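Aug 16, 2024

Still doing my own chores, thanks

Every November my brother-in-law sends me a video of a robot folding a shirt. It is a different robot each time and, as far as I can tell, the same shirt. He sends it with no message. The message is understood: you said this would never work, and look.

I never said it would never work. What I said, over a dinner that has been held against me ever since, was that I would believe it when a machine could clear my kitchen counter without supervision, at the end of a normal day, with the mail on it. I still think that's a fair test. I'd like to set out why I think we're a long way from passing it, and also where I've moved a little, because I have moved a little.

Some background for new readers. I spent 11 years in the back of a hardware business, first picking orders and later running the returns bench. Returns is where you learn what hands are for. A box comes back with the wrong screws in it, plus two right ones, plus a washer, a receipt, a chewing gum wrapper and a bracket from a competitor. Somebody tips it out and sorts it. On a good day I could clear 30 boxes before lunch while listening to the radio and complaining about my knee. I have never thought of that as skilled work. I've come to think it was, and that we paid it badly because everyone with two hands could do it.

So when people talk about robots taking over the simple jobs, my question is which ones they mean by simple.

Welding a car door is simple, in the sense that the door arrives in the same place every time. Machines have been good at that for decades and I have no quarrel with them. A dishwasher is a robot too if you're being generous, and a great one. It works because we do the hard part for it. We scrape the plates, we turn the cups over, we find the slot that fits the odd-shaped lid. Then we shut the door on a problem that has already been solved and let it spray water.

The hard part is what's left over, and it almost always comes down to picking something up. Two flat fingers come down on either side of a thing and close. With a block on a clean table you can get that right very early on. With a coin, a wet sponge, a sock that has its other sock inside it, or a plastic bag with one egg-shaped thing at the bottom, it goes wrong in a new way each time.

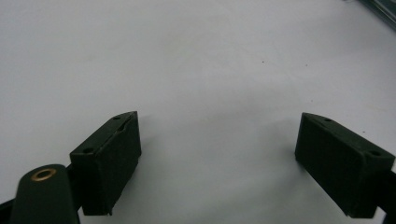
Why do so many of these machines have two fingers when we have five? Two are cheaper, they break less, and a computer has far fewer ways to move them, so there is less for it to learn. Most things in a house can be pinched if you come at them from the right side.

I accept that answer, mostly. I tried it on myself one evening. I put away the dry dishes using only thumb and forefinger on each hand, and I got through it. It took ages and I lost a saucer, but I got through it. The plates were fine. The forks were fine one at a time. What nearly beat me was the silverware basket itself, where the forks lie across each other and you can't get at the one you want without moving the one you don't. I hadn't noticed before how much my other three fingers do in there. They push things aside. They hold a spoon back while the first two go in. They feel for the handle when my eyes are somewhere else.

That feeling-about is the bit I don't see machines doing, at least in anything I've been shown. They look, they reach, they close. If it went wrong they look again. I reach into a drawer and know I have the scissors before I've seen them.

The sales side of this drives me up the wall. There's a thing called the Rumero that a neighbor down the street put a deposit on. It is meant to tidy a room. The page says it "learns your home," which I take to mean you will be teaching it your home. I read the conditions all the way to the bottom (somebody has to) and it wants floors clear of cables, rugs flat, lighting even, and small items "pre-gathered where possible." Well, if the small items have been gathered, the room is tidy. That was the job.

Then there's Tallovine, which is aimed at workshops and small warehouses. A friend still in the trade sat through their pitch and passed me the leaflet. I'll give them credit for a real number: 700 picks in a shift. I'll also point out that the picks were boxed items, all the one size, from a rack set up by the company's own people. At the returns bench we'd have called that the easy shelf. When my friend asked about loose hardware he was told it was on the roadmap. A lot of things are on the roadmap. I've been waiting for some of them since I had hair.

Now for the part where I've moved. The people doing the work seem to have stopped pretending the hard part is easy, and they have gone about it in a way I can respect. They put the gripper in a person's hand. You hold the machine's fingers by a handle, one on each side if the job wants two, and you do the chore with them, over and over, and all of it is recorded so a robot can be trained on it later. There is no clever theory about how to pick up a screw. There is a person picking up a screw 500 times with a clumsy pair of jaws, and the hope that something rubs off.

That I understand. It's how I was taught the returns bench, and how I taught others. You stand beside somebody and watch. And it has one honest thing built into it: if a grown adult with good eyes can't do the job with two stiff fingers, then no amount of training will get it out of a robot that has the same two fingers. You find out early.

It also shows where the effort goes. When the chore is a bin of small parts, you need one hand working down in the pile and another ready for whatever comes out of it. All the judgment is in that first hand. Which piece is on top? Which one is only pretending to be on top and is hooked under its neighbor? If I pull this, what comes with it? And a clear tub is mean in its own way, with light coming off the sides and walls to bump against whenever you want something from the corner.

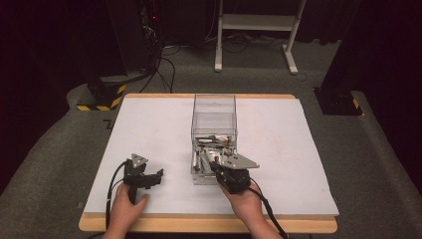

What I'd want to see before I change my mind

I've been asked for this in the comments more than once, usually by people who are sure I'll keep moving the line. So I'll write it down and you can hold me to it.

First, a mixed bin. Small metal parts, different shapes, tipped in by someone who doesn't care. Empty it and sort it, with no one stepping in. I don't mind if it's slow. I mind if there's a cut in the video just before the last few pieces, because the last few pieces are the whole story. They lie flat on the bottom and into the corners, and two fingers hate that.

Second, the same again in another room. Different table, a lamp in the wrong place, the bin turned sideways. A new starter at the bench managed a change of table without any retraining at all.

Third, let it drop something. Everyone drops things. I want to see whether it knows. A machine that drops a washer and carries on placing thin air into a tray is worse than no machine, as anyone will tell you who has had to recount a tray.

Fourth, and this is for the house, tell me how long I spend getting ready for it. If I give it 20 minutes of my time so that it can save me 15, then I've bought a hobby.

Will any of this happen? Some of it, I'd guess, and the shop floor will get there before the kitchen does. A business can change its bins to suit the machine and train people to leave the aisle clear. Families don't work like that. Mine leaves single batteries in the fruit bowl.

A reader who goes by Rerkska wrote after my last post on this to say I sounded like the people who laughed at the washing machine. Maybe. But my grandmother didn't have to pre-wash the shirts for hers, and it did the thing it said on the front from the first day. I would love a machine like that for the counter. I'd make room for it. I would even send my brother-in-law the video.

Until then the mail is on the counter, along with a tape measure, half a lemon and somebody's library card, and I'm going in there now to deal with it.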